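4.2 What people said about the dark

I went into this part of the study expecting to write up street lighting, and I ended up writing mostly about stairs. I'm not complaining (it's made for a better chapter, I think!), but it does mean the section is lopsided, and anyone hoping for a proper account of lamp posts in Lirlow will have to make do with Table 3.

We sent out 1,000 diary booklets across Lirlow and Vandcombe in January and got 935 back, which still astonishes me. People were asked to write down any moment after sunset when they changed what they were doing on account of the light. I'd pictured entries about walking home the long way round, or crossing over to avoid the underpass, and we did get those, mostly from Vandcombe. What I hadn't pictured was how much of it would happen indoors. People wrote pages about landings, cellar steps, the cupboard under the stairs, the bit of hallway between two switches where you have to trust your feet.

Galli (whose work on Ploltivia I lean on all through this paper) treats household darkness as a leftover, the stuff that remains once you've dealt with the public sort. I used to agree. Having read the diaries twice over, I now think she has the order wrong, and that people learn how to be in the dark at home and then carry those habits out of the front door with them. One Lirlow diarist keeps a hand on the wall going down to her cellar and does exactly the same along the churchyard railings. She hadn't noticed until she wrote both down on one page.

Ilaria Serra, who coded the entries alongside me, was more cautious and wanted a separate category for power cuts. We argued over that for a good while and she won. Entries from power cuts read quite differently - they're longer, they're often cheerful, and they're full of objects. Torches above all: where they're kept, who moved them, which one works. 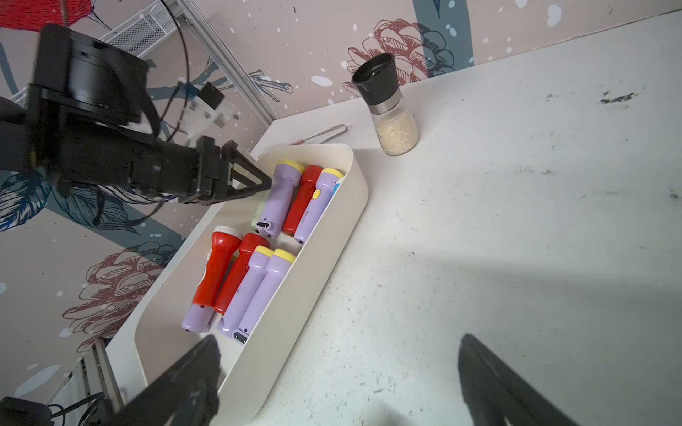 Figure 2. A white tray with eight flashlights in it, on a white table.

The cheerfulness needs careful handling. It would be easy to say people enjoy a power cut, and a few plainly do, but 18 of the diarists in this category live alone and their entries are flatter and shorter than the rest. Several of them simply went to bed. I've kept these apart in the tables that follow, and I come back to them in section 5, where the question of who is in the house with you starts to matter a lot more than I'd allowed for when we drew up the booklet.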